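Hello, and thank you for stopping by! If you've come for the Koubek word list, you're in the right place, and if you've come by accident, do stay for a bit anyway.

# Koubek: a list of household sayings

Koubek is a small collection of the things people say at home (over the washing-up, mostly, or when somebody has left a door open), gathered by Tiziana Vitale and a handful of patient friends. It holds 1,052 sayings, each with a plain-English meaning and a note on who in the family tends to say it.

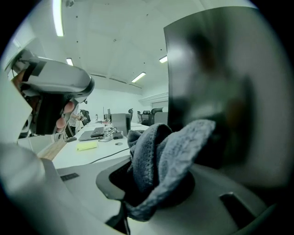
*Grey cloth in its round black opening.*

We began with a shared notebook one November, and I'm afraid the early pages show it. Spellings wander, and there are three versions of "were you born in a barn" which I couldn't bear to merge, as each came from a different grandmother.

The columns in `sayings.csv` are:

- `saying` – as it was told to us, grumbles included
- `meaning` – in everyday words
- `speaker` – mum, grandad, neighbour and so on
- `heard_in` – kitchen, car, garden, other

Blank cells mean we forgot to ask. Please don't fill them in by guesswork, however tempting!
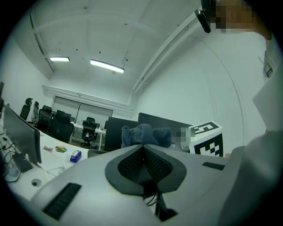

## Category: Weather and draughts

By far the liveliest part of the list, with 68 entries, 31 of them to do with coats. If you were ever told you wouldn't feel the benefit, you'll find yourself at home here. A few overlap with `food.csv`, where soup comes into it. 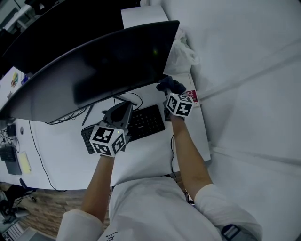

Some of these sayings are rather sharp about neighbours, and I've left them as they were told, though surnames have been taken out. The older Itine list is kept in `archive/` for anyone who wants to compare the two, but its spellings are older still.

Corrections are very welcome. Open an issue, put the saying in the title, and tell us who used to say it.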